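Sinetitz Steroid ELISA Kit, 96 wells

Catalogue group: Immunology / Cell culture assays
Supplied by Kitstead

The Sinetitz kit measures pregnenolone in the liquid taken from above cultured immune cells. It is a competitive assay on a plate of 96 wells, and it was made for laboratories which want to follow steroid production by T cells, macrophages or mast cells without sending samples to a mass spectrometry service. The plate is coated and blocked already, so the work can begin on the day when the box arrives.

Each box holds one plate in strips of eight, 6 standards in ready-to-use vials, two controls, the enzyme conjugate, wash buffer (to be diluted), substrate and stop solution. Plate sealers are included. A reader for 450 nm is needed and is not part of the delivery.

Sample volume is 50 microlitres per well. We advise to run all standards and samples in duplicate. Culture medium with serum can contain steroids of its own, and for this reason a well with medium only should be put on every plate. If your serum is charcoal-stripped, the background will be lower, but please keep the control anyway. 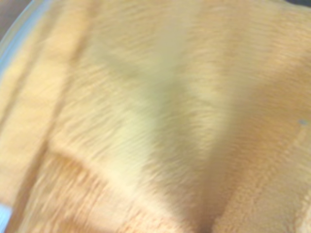
Can I freeze my samples before the assay?

Samples may be kept at minus 20 degrees for up to 18 days, in small portions, and thawed one time only. For a longer time please use minus 80 degrees. Spin the samples after thawing and take the clear part.

Storage and shelf life

Keep the box at 2 to 8 degrees. Do not freeze the conjugate. Unused strips go back in the foil bag together with the drying sachet, and they should be used within one month after opening. The expiry date is printed on the side label, and every lot has at least six months left when it leaves our store in Dobre.

Cross-reaction

Progesterone shows a small cross-reaction and the value for each lot is given in the leaflet. Customers who add progesterone to their cultures should choose the Jirnetti extraction columns as a first step. These are sold separately, in bags of 500.

Price and ordering

One kit: 2,594 PLN, without tax. Delivery is on cold packs, Monday to Wednesday only. The leaflet was revised in April, and older versions give a different incubation time, so please follow the one in your box.

For research use only. Not for use in diagnosis.

Page last changed: 20 December 2024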